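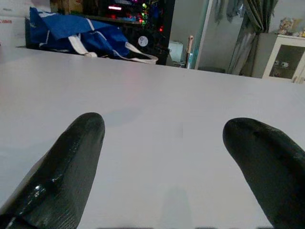 **19 October 2021, open day at Wamport**

Writing this up tonight before it all runs together. Long day, sore feet, way too much coffee (theirs is better than ours, which I resent a little).

Wamport runs the open day out of an ordinary home-type space, and I liked that more than I expected to. Last time I went to one of these it was all taped-off squares and safety glass, and you came away with no idea how the thing would cope with a rug. They had the Gemlow two-arm setup going, the same family we've been arguing about since February, and they let us stand close and ask whatever we wanted in between runs. I asked a lot. Sorry to the people behind me.

Morning was the kitchen end. I'd sort of assumed they would keep to the table all day, so this was a nice surprise!

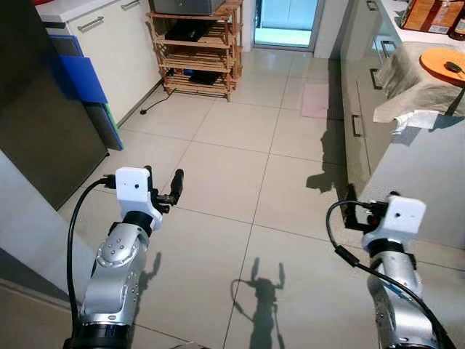
*Kitchen end, left gripper open, cabinets down the right side.*

Things I scribbled while they talked through this part:

- Floor is big pale tile. I'd want to know what the grout lines do to the base when it's rolling with the arms up. Asked, got "not much," would like to see a log.
- Strong light from the glass door at the far end, and the robot throws its own shadow right out in front of itself. We had exactly this problem with the Pilard bench and ended up moving a lamp. They say they just collect with it and let the model deal. Fine, maybe.
- Cables loop out wide from the wrist housings. Ours are tied down tighter and I keep replacing them, so maybe loose is the way to go? Need to measure how much slack we have at full reach.
- The operator station is less fancy than I'd pictured, basically a pair of handles and a monitor. Learning curve is supposed to be an afternoon. I got a turn and was terrible, but I was terrible in a way that improved, if that makes sense.

They quoted 4,000 runs in the set so far, across all the household tasks together. I asked how many of those get thrown out and the answer was a bit woolly (depends on the task, depends who's driving). I'd put that question in writing if we go any further with them.

Lunch was sandwiches in the hallway. Talked to a couple of people from Yagi who are doing the same rounds we are, and they're stuck on the same point: everybody can grab a box, and then you hand over a piece of flatware and the whole thing gets embarrassing.
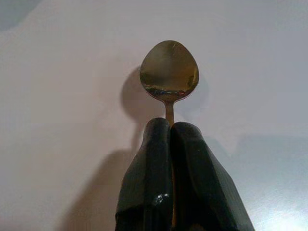

Which brings me to grip force, the part I really came for. We've been running our fingers stiff and closing hard, and we chew through pads. Their take is that you can go softer if you're picky about where you close, and the spoon demo is how they make the case. Look at where the fingers are, tips right up at the neck with the bowl sticking up clear above them, and the spoon dead vertical. We always go for the middle of the handle, I think out of habit more than anything. The drawback they admitted to is that a hold like that makes the pick itself fussier, and I wrote "ask about regrasp" in big letters and then forgot to ask about regrasp. Emailing them tomorrow.

Also, the wrist camera view is so much more useful than I gave it credit for. Over the operator's shoulder I mostly ignored the head view once the fingers got close. If we only have budget to add one thing this quarter I'd add that. Two decent ones, with mounts, should come in somewhere near 300 if we print the brackets ourselves.

Afternoon was the table session, and this one they took slowly, with plenty of stopping to talk.

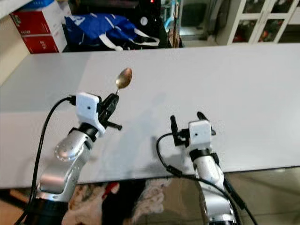
My main question there was what the second arm is up to during a one-handed task. In our recordings the idle arm drifts all over the place, and I've always wondered if that's poisoning the data. They have the operator park it in a fixed pose at the start and leave it alone, and they check for it when they review. Simple enough, we could start doing that Thursday. They also like to do short sessions, 20 minutes and then swap drivers, because people get sloppy. I know I do.

Stuff I didn't love: the fingers look thick to me for anything lying flat, and I never got a straight answer on pad life. Pricing for a spare gripper wasn't on the handout either.

To do:

- [ ] Email Wamport: regrasp, discard rate, pad life, spare gripper price
- [ ] Try closing at the neck on our own spoons, 50 tries, same force setting throughout
- [ ] Park pose for the idle arm, write it on the whiteboard
- [ ] Measure cable slack
- [ ] Find the bracket files from the Pilard bench, I think they're on the old laptop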